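Kernley Code of Practice for Tabletop Manipulation

The Kernley Code of Practice for Tabletop Manipulation, usually shortened to the Kernley Code, is a set of voluntary rules for laboratories and workshops in which a robot arm handles household objects on a fixed table. It covers the layout of the work surface, the choice and care of objects, the routing of cables and the keeping of records. The code is published by Atau, a body that issues guidance on small-scale automation, and is used mainly by university groups and by firms that test arms for domestic tasks.

Background

Before the code was written, most sites worked from house rules of their own. These differed widely. One laboratory might replace a worn object without noting the change, while another kept the same set for years and treated it as a reference. Results from different sites were hard to compare, and staff moving between them had to learn new safety habits each time. A first draft was prepared at the Kernley test hall and sent to 400 readers for comment. The published text has three parts: the work surface, the objects and the conduct of a session.

Work surface

The code asks for a plain, light-coloured table with a matt or slightly glossy finish. Mounting holes may be left open, provided that their positions are entered on the table plan and that no object small enough to fall into them is in use. The arm should be fixed so that the operator can reach the stop control without leaning across the table. 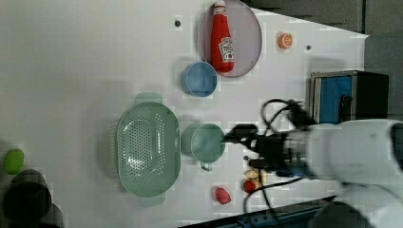 Cables running along the arm must be long enough for the full range of movement. Where a cable forms a loop near the gripper, the loop should be checked at the start of each session by driving the arm slowly to the limits of its travel. A loop that touches the table or catches on an object is to be secured again before work begins.

Larger items, such as kitchen appliances, are treated as part of the layout. Their position is marked on the table plan, and they should be placed so that any door can open fully without meeting the arm. An appliance that is present only as an obstacle, or for practice in opening and closing, must be disconnected from the mains.

Objects

Toy food and soft copies of groceries are permitted and, for early trials, preferred. They are light and do little harm when dropped. Real tableware may be mixed with toys, but glass and glazed pottery are excluded unless the session plan names them. Each object is listed by type, colour and approximate size.

Clear and half-clear objects receive separate treatment. A see-through disc or lid takes on the colour of the table beneath it, and its edge may be the only part that a camera can pick out. The code recommends that such objects be tried under the same lighting as the rest of the set, with a note of any session in which the lighting was altered. 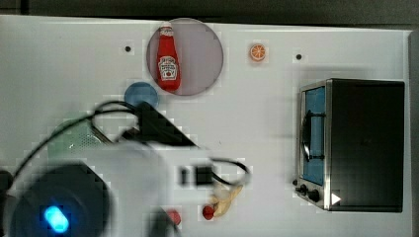
A ketchup bottle on a translucent disc, with an orange slice and a toaster oven to the right.

The code also deals with objects that rest on other objects. A stacked or supported item is recorded as a pair, the support being named first. If the upper item rolls or slides off, the operator pauses the arm, restores the pair by hand and enters the event in the log. Restoring an object while the arm is under power is the fault most often raised in site reviews, and the present edition forbids it without exception.

Branded goods and copies of them may be used. Labels should be left in place — a covered label changes the look of the object — but published results must not suggest that the maker has approved the work.

Gripper and wrist camera

Gripper fingers are inspected before and after each session for loose bolts, worn tips and trapped material. Where a camera is carried at the wrist, its view should include the tips of both fingers when they are fully open, so that the space between them can be judged. Some hiding of nearby objects by the body of the gripper is accepted. Blurred images are kept with the others and are not to be removed from the record without a written reason.

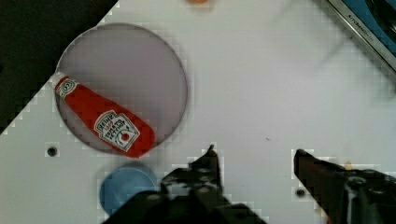
Records and review

Every session is given a log, which states the table plan in force, the object list, the name of the operator and any stoppage. Logs are held for at least three years. The reference form, numbered 3888 in the Atau series, may be completed on paper or with Grokanico, a record-keeping program adapted for the purpose.

Sites may ask for an outside review. Reviews are carried out by Myklebust, which reads a sample of logs and observes one full session. No certificate is issued; the site receives a letter setting out the points that meet the code and those that do not.

Reception

The code has been welcomed for its plain wording and short length. Critics have argued that its rules on object lists place a heavy load on small groups, and that the section on wrist cameras gives no minimum image quality. Atau has stated that image quality will be considered in the next edition.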